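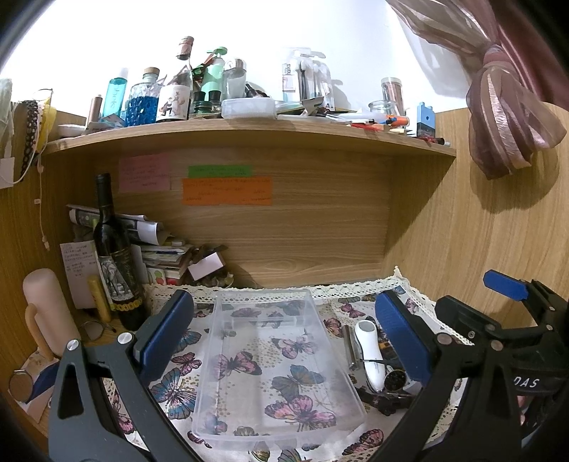
# Vimine hand gripper, pair, for school and club teams

The Vimine is a gripper which the student holds in the hand and closes with the fingers. It is sold as a pair, one for the left hand and one for the right. A camera sits on each gripper and looks forward over the jaws, so the recording shows the work from the place where a robot would see it. Teams use these recordings to teach their own arm.

Skornico makes the Vimine for classes and clubs from the age of fourteen. It is also the permitted hand tool for the tidy-desk task of the Branberg student competition, in which small household things must be lifted from a crowded desk and placed in an open plastic bin.

## What is in the case

- 2 grippers, left and right, with blue ribbed pads mounted
- 2 cameras with their holders
- 4 spare pads
- 2 cables for charging and for copying the recordings
- hexagonal key for the camera holder
- printed exercise book for the student, in English

The bin and the objects are not included. Most teams bring these from home, and we recommend it. A desk with real bottles, papers and a patterned cloth gives a much better training set than a clean table with wooden blocks.

## Technical data

| | |
|---|---|
| Weight of the pair with cameras | 1168 g |
| Largest load, one gripper | 800 g |
| Colour of body | black and dark grey |
| Pads | blue, ribbed, exchangeable |
| Joints | metal pins |
| Recording | one file for each hand, common start signal |
| Order code, complete pair | VM-2 |
| Order code, spare pads, pack of 4 | VM-P4 |

The load is measured with a dry object and with both pads flat against it. For a round or very smooth object please calculate with less, and try it first over a soft surface.

## Gripping of smooth objects

Glossy bodies are the part where new students lose most of their points. A skin care device, for example, is wide below, narrower at the head, and has almost no flat side. Close the jaws slowly until both pads touch, and only then press. When one pad touches earlier than the other, the object turns in the grip and the recording is of small use for the training.

The pads should meet the body at the same height, left and right. An object that is held upright between them keeps its head free, and the second hand can come near to it without touching the first gripper.

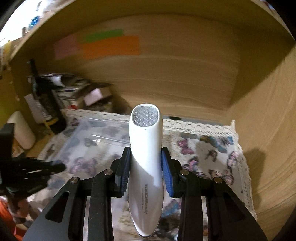

## Working with two hands

We advise to begin with one gripper and to add the second one when the student can fill the bin without looking at the own fingers. The exercise book follows this order:

1. One gripper, five light objects, no time limit.
2. One gripper, objects lying close together.
3. Two grippers, the left hand steadies the bin and the right hand places.
4. Two grippers, free choice, with the Branberg time limit.

In step 3 the thin rim of a plastic bin is easily pushed away. Hold it at the side and near to the bottom.

The start signal must be given to both grippers before each attempt. If only one camera has received it, the files can be joined by hand in the Zeleke viewer, but this takes long and the Branberg judges accept only files with the common signal.

## Light and place

A box-shaped desk or a shelf compartment is a good place for practice. Strong sun makes hard shadows on the object, and this is no mistake: record some attempts with it and some without. Please remove only things which can break or spill when the elbow touches them. The rest of the desk may stay as it is.

The camera has a wide lens and dark round corners in the picture. They are normal and should not be cut away before the files are given to the training program.

## Care

Wipe the pads with a damp cloth after each lesson. Do not use alcohol, it makes the rubber hard. When a joint becomes slow, put one drop of sewing machine oil on the pin and move the jaw some times. A pad with worn ribs is pulled off to the front and the new one is pushed on until it clicks.

Grippers from before April have the older camera holder. The new holder fits also on them, but the older key does not fit the new screw. Write to us in this case and we send the key without cost.

## Ordering for a class

One pair is enough for a group of three or four students. Schools can order against invoice and pay after the delivery. Teams that register for Branberg should send their order until 6th July, and write the team name in the comment field of the form.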